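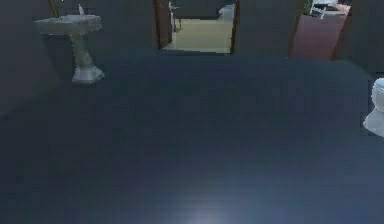 Nav stack: robot stalls in bathroom, never takes the doorway
Opened by: Asmaa Morsy
Assigned: Kyrylo Hrytsenko
Component: Jultis planner, sim house 6
Status: fix in branch, not merged

Asmaa, 9:40
Goal is in the next room. Robot spawns in the bathroom with the dark floor, plans a path through the open door, drives a bit, stops. Then recovery spin, replan, stop again. Watchdog kills the episode at 835 steps. Same seed gives same stall. No collision reported by the physics side, so it's not physically stuck on the sink or the toilet. Planner says "no valid path" right after it had a valid path.

Asmaa, 9:55
Forgot to say – worked fine on the Flalska build before the costmap change in March.

Kyrylo, 10:20
Can repro. Dumped the local costmap. There's a blob of lethal cells on the open floor, moves with the robot. Nothing in the asset list at that spot. Looks like depth is returning junk on the dark floor, maybe the lighter patch where it catches light. Not sure yet. Turned off the floor filter to check, blob gets bigger.

Mohcine Samir, 10:45
Check the door too. In house 6 the doors are seperate meshes and the inflation radius got bumped in the same commit. Open leaf + frame + new radius = maybe no gap left.

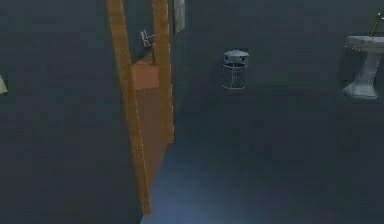

Kyrylo, 11:30
OK so two things, Mohcine is right about one of them.
1. Inflation. Old radius leaves a lane through the doorway, new one closes it as soon as the robot sees the door edge on. From far off the door is only partly mapped so the path looks fine. Explains valid then not valid.
2. Floor blob. Seperate bug. Ground plane fit uses too few points when the camera pitches down, plane tilts, floor ends up "above" the floor. Clears if I hold pitch fixed.

Put radius back, left blob alone: robot gets through but takes a silly detour past the sink. Fixed pitch only: still stalls at door. Need both.

Asmaa, 11:50
Does this touch the real robots?? Falcão units run the same costmap config.

Kyrylo, 12:05
Radius yes, same yaml. Plane fit no, they use lidar for ground. Do NOT lower the radius on hardware, it was raised on purpose after the bumper contact. Sim gets its own override file.

Mohcine, 14:10
Reran the failed set on the branch. 19 episodes, all reach goal. Full nightly is 2,530, queued now. Won't sign off til that's back.

Open:
– Kyrylo: unit test for plane fit with camera pitched down
– Asmaa: planner should log which layer blocked the path, "no valid path" is useless
– Mohcine: post nightly numbers here, then merge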